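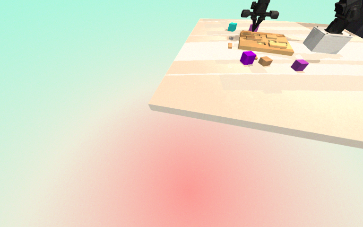

Section 4. Oiling and maintaining a solid wood worktop

4.1 Scope

This section applies to unfinished and previously oiled Clollach worktops in maple, beech and ash. It does not apply to tops supplied with a factory lacquer. To identify a lacquered top, check the underside near the left rear corner for a blue stamp. Lacquered tops are covered in Section 6.

4.2 Before you begin

You will need:
Lilledix Worktop Oil, one can
Abrasive paper, 120 and 180 grit
Lint-free cotton cloths
A cork sanding block
Nitrile gloves
A metal bucket with a lid, filled with water

The room temperature should be between 60 and 77 degrees F. Do not oil a top that has been delivered within the last two days. Leave it flat in the room where it will be used, with the packing strips removed from both faces.

CAUTION: Cloths soaked in oil can heat up and catch fire without a flame. Place used cloths in the water bucket at once and close the lid. Do not leave them folded, in a pile or in a trash bag.

4.3 Sanding

1. Remove all items from the top and wipe it with a barely damp cloth. Allow it to dry for one hour.
2. Sand the full surface with 120 grit paper, following the grain. Use the block on flat areas and fold the paper by hand for the edges.
3. Repeat with 180 grit. Do not go finer. A surface that is too smooth will not take up enough oil.
4. Vacuum the dust, then wipe with a dry cloth.

Note: Color differences between adjoining staves are normal in solid wood and become stronger after oiling. They are not covered by the warranty.

4.4 First coat

1. Stir the oil for two minutes. Do not shake the can.
2. Pour a small amount onto the surface and spread it along the grain. Coverage is roughly 100 square feet per quart.
3. Wait 20 minutes. Add oil to any patch that has turned dull.
4. Wipe off all remaining oil with a clean cloth. Oil left standing will turn sticky and must be removed with 120 grit paper.
5. Treat the underside and all cut edges in the same way. End grain takes two to three times as much oil as the face – keep adding until it stops soaking in.

4.5 Further coats

Allow 9 hours between coats. Apply a second coat to all surfaces and a third to the top face and the sink cutout. Sand lightly by hand with 180 grit before the last coat only.

The top may be used with care after 24 hours. Keep water off it for one week.

4.6 Routine care

Wipe up spills promptly. Clean with a damp cloth and mild dish soap, and dry afterward. Do not use steel wool, bleach or ammonia – all three leave marks in the wood.

Oil the top again when water no longer beads on the surface. In a household kitchen, one coat every 52 weeks is the minimum. Areas next to a sink or stove need more.

4.7 Spot repair

Light scratches and water rings can be sanded out with 180 grit and given a single coat. Extend the sanding a few inches past the mark so that the edge of the repair does not show. For dents, see Section 5.2.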